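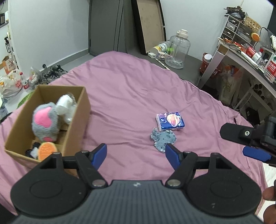

*Cardboard box on the bed, July 25, 2019*

Ok quick one, I have to be out the door in a bit and I still havent eaten.

Finished season two of Gindthorpe last night. Stayed up way too late. If you're not watching, it's the one about the failing seaside theater and the family that keeps refusing to sell it. It's on Planow. Yes another subscription, I know, I complained about it in February and then paid for it anyway.

Spoilers from here on, so go away if you're behind.

First thing - the recast. Everyone on Cokanus has been screaming about the new actress playing the older sister, and I was ready to hate her. Long angry post half written and everything. Then episode 3 came around and she did that whole dinner scene with hardly any lines, just passing plates and looking at her father, and I deleted the draft. She's good. Different, a lot colder than the first one, but the sister SHOULD be colder after what happened at the end of season one. Still think they could have given us one line about why she looks nothing like herself. A joke, anything. Soaps have been doing it forever.

The father though. Best performance on the show by a mile. He has this way of sitting down like his knees hurt, and he does it every single time, even in the background when the camera is busy with someone else. I went back and checked. Every time!

Things that bugged me:

- the accent on the lawyer. Where is he from. It changes between rooms
- the storm episode. 60 minutes, and most of it is people looking for flashlights
- they dropped the understudy plot completely. She gets the part, she's thrilled, we never see her again??
- too much piano

Speaking of the understudy, there's a thread about her on Cokanus with 1031 replies and I read an embarrassing amount of it. Popular theory is that her scenes were shot and then cut when Uniyal took over production halfway through. No idea if thats true. Somebody claimed to have seen a call sheet, but somebody always claims that. I do think you can feel a change around the middle of the season. The lighting gets brighter, people stop mumbling. The town looks cleaner. I liked the mumbling.

There's a petition for a third season too. It was at 3387 signatures when I looked this morning. I signed it, put in my email, instantly regretted giving them my email. Planow hasn't said a word either way. I'd guess they renew it, the finale ends with the sister holding the keys and the father already on the bus, and you'd have to be pretty mean to leave it there. But they cancelled the lighthouse show on a worse cliffhanger than that, so who knows.

I'd be fine with a shorter season. Six episodes, no storm, bring back the understudy. Maybe let the two sisters be in a room together for more than a minute without the phone ringing.

Anyway rewatching season one next, mostly to compare the sisters properly. Want to see if the new one picked up any of the old one's habits, like the thing with her sleeve. I think I saw it once in the finale but I was half asleep by then so don't quote me.

Comments are open again, the spam got better. No spoilers for the lighthouse show pls, my mom is only on the secnd episode and she reads this.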